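4. 容器と天板：取り出しの場をどう整えたか 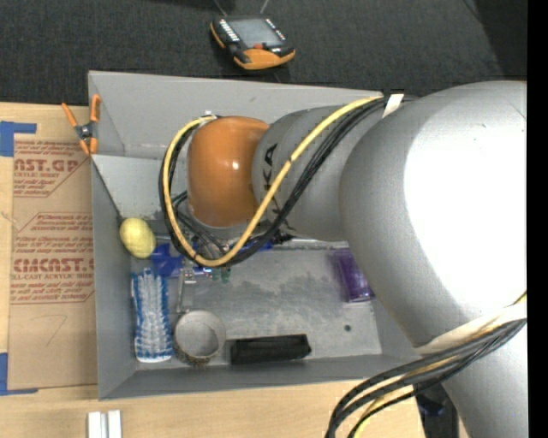

図3　明るい色の木の天板に置いた灰色の金属製容器。壁面には傾斜がある。

4.1 容器の選び方

前節では仕分けと箱詰めの手順を述べたので、本節ではその手順を下から支えている道具、すなわち品物を入れておく容器と、容器を載せる天板のことを少し丁寧に書いておきたい。作業の研究というと、どうしても人の手の動きや所要時間に目が向きがちで、容器のほうは「箱を用いた」の一言で済まされてしまうことが多い。私たち自身、Skunivent計画の最初の報告ではまさにそう書いてしまい、後から読み返して、どんな箱だったのかがどこにも残っていないことに気づいて困った覚えがある。同じ苦労を読者にかけたくないという気持ちもあって、いささか紙幅を割くことをお許しいただきたい。

今回用いたのは、図3に示す、上が開いた長方形の容器である。壁が上に向かって外側へ傾いており、奥の壁は丈が高い。左奥には、壁よりも明るい灰色の斜めの板が容器の内側へ下りている。私たちは便宜上これを「滑り面」と呼ぶことにした。名前をつけてみると不思議なもので、それまで誰も気に留めなかった面が、翌日から打ち合わせの主役のようになった。

予備調査の段階では、壁が垂直に立った樹脂の箱も試している。こちらは軽くて扱いやすく、重ねてしまっておけるという大きな美点があるのだが、品物が隅に寄ったときに指を差し入れる隙間がなくなってしまう。とりわけ薄い紙箱や平たい袋は、壁にぴたりと張りついたようになり、参加者は爪の先で角を起こしてから持ち上げることになる。壁が傾いていると、品物と壁とのあいだに楔形の空きが残りやすく、そこへ指が入る。ごく小さな違いのようだが、一日じゅう手を動かしている人にとっては決して小さくない、というのが聞き取りで繰り返し出てきた感想であった。

もっとも、傾いた壁がいつでも良いわけでもない。丸い品物、たとえば缶や瓶の類は斜面を伝って底の中央に集まり、その上に別の品物が乗ると、かえって見えにくくなる。また、底の面積は口の広さから想像するよりも狭く、初めて使う人はたいてい入れすぎる。Faltiaの箱詰め場で長く働いてこられた方々は、口の広さに惑わされず、底を見て量を決めるという習慣を自然に身につけておられた。こうした加減は作業手順書には書かれておらず、私たちも現場に立たせていただくまで知らなかったことである。

4.2 天板の高さと手ざわり

容器は明るい色の木の天板に置いた。木を選んだ理由を問われることがたびたびあるのだが、はじめから深い考えがあったわけではなく、Nurnessの作業室に以前からあった台がたまたま木だったというのが実情に近い。ただ、使ってみると良いところがいくつも見つかった。金属の容器を金属の台に置いたときの甲高い音がしないこと、冬の朝に手をついても冷たすぎないこと、そして灰色の容器との色の差がはっきりしていて、縁の位置が目に入りやすいことである。音については参加者の評判がとくによく、比較のために金属の台へ戻した日には、早く木の台に戻してほしいという声が休憩のたびに聞かれた。

困った点もある。木の面は使い込むうちに滑りやすい場所とそうでない場所とができ、容器を押したときの動き方が一様でなくなる。そこで本調査では、容器の位置を鉛筆の線で天板に記し、各回の始めに必ずその線へ合わせることにした。テープで印をつける案も出たが、端がめくれて袖に引っかかるという経験があり、見送っている。鉛筆の線は3週間ほどで薄れてくるため、そのつど引き直した。

高さの調整は、参加者の肘を基準にした。容器の縁が肘よりも高くなると、肩を持ち上げて腕を縁越しに入れることになり、短い時間でも疲れが出る。ところが台を下げすぎると、今度は奥をのぞき込むために腰が曲がる。つまり合わせるべきは天板の高さよりも縁の高さであり、容器を替えれば台の高さも変えなければならない。言われてみれば当たり前のことながら、既存の指針の多くは天板だけを基準にしており、深い容器を使う職場では読み替えが必要になるだろう。

4.3 容器に品物を入れる

調査に加わってくださったのは16名で、いずれも箱詰めの仕事の経験がある。各回に用意した品物は30点、一回の作業は15分を上限とした。時間が余れば、そのまま手を休めてもらってかまわないとあらかじめ伝えてある。急がせてしまうと、ふだんの丁寧な手つきが失われ、私たちがいちばん見たいところが見えなくなるからである。

品物の入れ方については、共著者のあいだでもなかなか意見がまとまらなかった。Pak-hei Kwokは、毎回まったく同じ並びから始めなければ比べようがないと主張し、Kai-wen Yuenは、職場で本当に起きているのは乱雑に放り込まれた状態なのだから、整えてしまっては意味がないと譲らなかった。どちらにももっともなところがあり、結局は折衷として、品物を浅い紙箱にあらかじめ混ぜておき、滑り面の側からひと息に流し入れるという方法に落ち着いた。これなら並びは毎回変わるものの、崩れ方にはおのずと似た傾向が出る。

流し入れるときには、紙箱の縁を滑り面に軽くあて、そこから静かに傾ける。高い位置から落とすと、軽い品物が容器の外へ跳ねることがあった。布の巾着や畳んだ手ぬぐいのように柔らかいものは、最後に手で加える。先に入れると底に敷かれた形になり、上の品物が沈んで、取り出しの難しさが回ごとに大きく変わってしまう。このあたりの塩梅をつかむまでに、私たちは何度も床の品物を拾い集めることになった。

取り出しのほうには、これといった決まりを設けなかった。右手だけで行う人もいれば、左手で品物をよけておいて右手でつかむ人もいる。経験の長い参加者ほど、最初のひとつに手を伸ばす前に容器の中をひとわたり眺める時間が長く、そのかわり途中で手が止まることが少なかった。ある方はこれを「まず山の形を見る」と表現してくださり、以来私たちの記録用紙には「山を見る」という欄がある。

4.4 壁ぎわに残る品物

さて、取り出しが進むにつれて、品物は容器の中で一様に減っていくのかというと、そうはならない。手前と中央から先になくなり、奥の壁ぎわと隅に残る。これはどの参加者にも見られた傾向で、垂直の箱でも傾いた箱でも変わらなかった。違いが出たのは、残ったものへの手の届き方である。傾いた壁の容器では、品物を壁に沿わせて少し引き上げ、斜面の途中でつかみ直すという動きがよく使われた。斜面がいわば仮の置き場になっているわけで、これは設計した側も意図していなかった使い方ではないかと思う。

滑り面についても似たことがいえる。流し入れのためだけの面と考えていたところ、何人かの参加者は、後で詰めたい品物をそこへいったん立てかけておき、先に必要なものを探していた。うまく止まる品物と滑り落ちてしまう品物とがあり、角のある紙箱はよく止まり、袋物はたいてい落ちる。落ちればまた拾えばよいという気楽さもあってか、この使い方をやめるように言われた人は一人もおらず、私たちもそのまま見守ることにした。

なお、底の隅に残った小さな品物については、容器ごと手前に傾けて寄せたいという希望が多く寄せられた。安全の都合から今回は容器を動かさない約束にしていたが、日々の仕事では傾けて使っている職場も多いと聞く。Kanの試作台には手前へ緩やかに傾く天板が備わっているとのことで、6月に予定している次の調査では、これを借り受けて比べてみるつもりである。

4.5 手入れと記録

最後に、手入れについて記しておく。容器は各回の終わりに乾いた布で内側を拭き、紙の粉や糸くずを取り除いた。傾いた壁は拭きやすいのだが、壁と底の合わさるところには細かなものがたまるので、柔らかい刷毛を一本添えておくとよい。天板は固く絞った布で木目に沿って拭き、よく乾かしてから容器を戻した。こうした手順は本調査の開始日である2023年4月19日に紙一枚にまとめ、作業室の壁に貼ってある。何度か書き足しがあって余白がずいぶん少なくなっているが、付録Bにはその書き足しも含めて、できるだけそのままの形で収めた。次節では、これらの条件のもとで得られた取り出しの順序と、手の止まった箇所について述べる。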